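비영리 경영론 강의 자료
제6강. 자원봉사자의 동기와 지속: 참여는 어떻게 유지되는가

1. 이번 강의의 범위

지난 강의에서는 비영리 조직의 재원 구조와 후원자 관리의 기본 원칙을 검토하였다. 이번 강의에서는 금전적 기여가 아닌 시간과 노동의 기여, 즉 자원봉사 활동을 다룬다. 특히 개인이 자원봉사를 시작하게 되는 계기와 그 활동을 계속하게 되는 조건이 서로 다르다는 점에 주목한다. 수강생은 강의 전에 배부된 읽기 자료 가운데 레이세넨(Oskari Räsänen)의 논문과 프로더로(Idris Prothero)의 저서 제2장을 읽고 참석하여야 한다.

본 강의에서 '자원봉사'라 함은 금전적 대가를 주된 목적으로 하지 않으며, 일정한 조직의 틀 안에서 타인 또는 공동체를 위하여 제공되는 활동을 말한다. 가족이나 친지에 대한 돌봄, 이웃 간의 일회적인 도움은 사회적으로 중요한 행위이나 이 강의의 논의 대상에서는 제외한다. 교통비와 식비 등 실비를 보전받는 경우는 자원봉사에 포함하는 것으로 본다.

2. 동기에 관한 두 가지 접근

동기를 설명하는 첫 번째 접근은 기능적 접근이다. 이 접근에 따르면 사람들은 겉으로는 같은 활동을 하더라도 각기 다른 심리적 기능을 충족하기 위하여 참여한다. 어떤 사람에게 주말 급식 봉사는 자신의 가치관을 표현하는 수단이지만, 다른 사람에게는 새로운 지역에서 인간관계를 맺는 통로가 된다. 취업을 앞둔 청년에게는 경력 형성의 기회일 수도 있다. 따라서 조직이 모집 단계에서 제시하는 문구가 참여자의 실제 동기와 어긋날 경우, 초기의 만족도가 낮아지고 조기 이탈이 늘어난다.

두 번째 접근은 역할 정체성 접근이다. 이 접근은 활동이 반복되면서 '봉사하는 사람'이라는 자기 인식이 형성되는 과정을 중시한다. 처음의 동기가 무엇이었는지는 시간이 지날수록 설명력이 약해지며, 그 자리를 주변의 기대와 본인의 습관이 대신한다. 레이세넨은 이를 '동기의 교체'라고 불렀다. 그는 한 참여자가 입회 신청서에 적은 이유와 3년 뒤 면담에서 밝힌 이유가 거의 겹치지 않는 사례를 여러 건 소개하고 있다.

두 접근은 서로 배타적인 것이 아니다. 모집과 배치에는 기능적 접근이, 장기 참여의 관리에는 역할 정체성 접근이 더 유용하다는 견해가 많다. 기말 보고서에서는 두 접근 가운데 하나를 중심으로 삼되, 다른 접근이 제기할 수 있는 반론을 반드시 함께 다루기 바란다.

3. 사례 검토: 가투마리 재단

가투마리(Gatumari) 재단은 지역 내 독거노인의 말벗 활동과 장보기 동행을 운영하는 중소 규모의 비영리 조직이다. 재단의 자체 조사에는 등록 봉사자 442명이 참여하였으며, 이 가운데 118명이 조사 시점을 기준으로 최근 한 해 동안 활동을 중단한 것으로 나타났다. 조사를 맡은 코코넨(Venla Kokkonen)은 중단 사유를 개인 사정, 활동 내용에 대한 불만, 조직과의 소통 문제로 구분하였다.

주목할 점은 활동 내용 자체에 대한 불만이 예상보다 적었다는 사실이다. 중단자 다수는 노인과의 만남을 긍정적으로 평가하면서도, 일정 변경이 제때 전달되지 않았다거나 담당자가 바뀐 뒤 연락이 끊겼다고 응답하였다. 면담에 응한 한 참여자는 "그만두기로 결정한 적은 없고, 다음 방문 날짜를 듣지 못한 채 계절이 바뀌었다"고 진술하였다. 코코넨은 이러한 유형을 '소극적 이탈'로 명명하고, 명시적인 의사에 따른 이탈과 구분하여 집계할 것을 제안하였다.

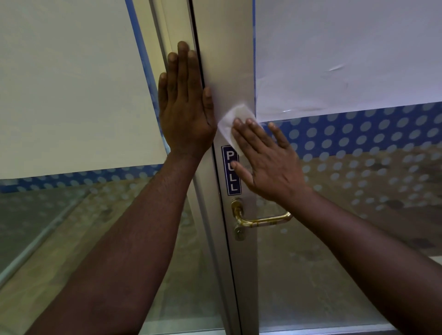 소극적 이탈의 개념은 실무상 중요한 함의를 지닌다. 명시적으로 이탈한 사람에게 복귀를 권유하는 일은 비용이 크고 성공률이 낮다. 반면 소극적으로 이탈한 사람은 조직에 대한 호의를 유지하고 있는 경우가 많으므로, 담당자의 전화 한 통이나 구체적인 일정 제안만으로도 활동을 재개할 가능성이 있다. 재단은 조사 이후 마지막 활동일로부터 2개월이 지난 봉사자에게 담당자가 직접 연락하는 절차를 도입하였다.

다만 이 사례를 일반화하는 데에는 주의가 필요하다. 첫째, 중단자 가운데 면담에 응한 사람은 본래 조직에 우호적이었을 가능성이 높다. 둘째, 말벗 활동은 특정인과의 관계를 기반으로 하므로 환경 정화나 행사 지원과 같은 활동과는 이탈의 양상이 다를 수 있다. 수업 중 토론에서는 이 두 번째 문제를 집중적으로 다룰 예정이다.

4. 봉사 활동과 참여자의 삶의 만족

자원봉사가 참여자 본인의 만족감과 관련이 있다는 주장은 널리 받아들여지고 있다. 그러나 이 관계의 방향에 대해서는 신중한 해석이 요구된다. 봉사 활동이 만족감을 높이는 것인지, 건강하고 여유가 있어 이미 만족도가 높은 사람이 봉사에 참여하는 것인지는 한 시점의 조사만으로 구별할 수 없다.

레이노넨(Lempi Leinonen)의 연구는 성인 1,312명을 반복 조사하여 이 문제를 검토한 것이다. 연구 결과, 활동을 시작하기 전의 만족도를 통제한 뒤에도 정기적인 참여와 이후의 만족도 사이에 완만한 정(正)의 관계가 나타났다. 그러나 그 관계는 참여 시간이 늘어난다고 하여 계속 강해지지는 않았으며, 직장 업무와 봉사를 무리하게 병행한 집단에서는 오히려 피로감의 호소가 두드러졌다. 자발성이 낮은 참여, 예컨대 소속 기관의 권유에 따른 의무적 참여에서는 뚜렷한 관계가 관찰되지 않았다.

베이세넨(Urho Väisänen)은 이 연구에 대한 논평에서 만족감을 모집의 수단으로 내세우는 관행을 비판하였다. 그의 주장에 따르면, 참여자에게 개인적 보람을 약속하는 홍보는 활동의 수혜자를 참여자의 만족을 위한 도구로 취급할 위험이 있다. 또한 보람을 느끼지 못한 참여자가 이를 자신의 결함으로 받아들일 수 있다는 점도 지적하였다. 이 논평에 대해서는 반론도 적지 않으므로, 수강생 각자가 입장을 정리해 오기 바란다.

5. 관리자의 실무 원칙

이상의 논의를 바탕으로 실무에서 검토할 사항은 다음과 같다.

가. 모집 단계에서는 활동의 내용, 소요 시간, 예상되는 어려움을 사전에 고지한다. 활동의 긍정적인 측면만을 강조하지 않는다.

나. 초기 면담에서 참여 동기를 확인하고 기록하되, 그 기록을 고정된 것으로 취급하지 않는다. 최소한 연 1회 다시 확인한다.

다. 담당자가 교체될 때에는 전임자와 후임자가 함께 봉사자에게 안내한다. 인수인계 문서에는 각 봉사자의 다음 활동 예정일을 포함한다.

라. 휴식 기간을 제도화한다. 휴식을 신청한 봉사자는 이탈자로 집계하지 않으며, 복귀 시 기존의 활동 경력을 그대로 인정한다.

마. 감사의 표시는 활동의 내용과 연결하여 구체적으로 한다. 일괄 발송되는 감사장의 효과는 제한적이다.

6. 토론 과제

가투마리 재단의 연락 절차를 켐리(Kemley) 지역의 하천 정화 모임에 적용한다고 가정할 때, 수정이 필요한 부분을 검토한다. 이 모임은 고정된 회원 명부를 두지 않으며, 활동일에 현장에서 참여자를 접수한다.

이어서 봉사 시간을 학점 또는 인사 평가에 반영하는 제도가 장기적인 참여에 미치는 영향을 논한다. 레이노넨의 연구 결과를 근거로 활용하되, 연구의 한계를 함께 언급하여야 한다.

7. 제출 및 다음 강의 안내

토론 과제에 대한 개인별 의견서는 A4 용지 2매 이내로 작성하여 다음 강의 시작 전까지 학과 사무실에 제출한다. 인용한 자료는 강의계획서에 명시된 표기 방식에 따라 출처를 밝혀야 하며, 출처가 누락된 의견서는 평가 대상에서 제외한다. 중간 면담은 10월 중에 실시하고, 개인별 시간은 별도로 공지한다.

제7강에서는 이사회의 구성과 책임을 다룬다. 읽기 자료는 프로더로의 저서 제5장이며, 도서관 지정 도서 서가에서 열람할 수 있다.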